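Skilten cutlery drainer, 4 stars

I bought the Skilten in April after our old drainer finally cracked, and it's had daily use since then (two of us, no dishwasher, far too many teaspoons). Gillies had it on offer for £11, so I wasn't expecting miracles! 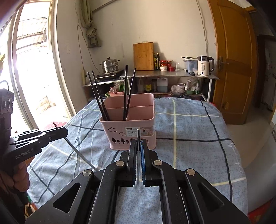

My only real grumble is the base. Water sits in the corners and goes a bit slimy if you don't tip it out every 2 days or so, and my bottle brush won't reach in. The Jurkano one my mum has comes apart for washing, but it's twice the price and it wobbles. I'd still buy the Skilten again, maybe in a bigger size.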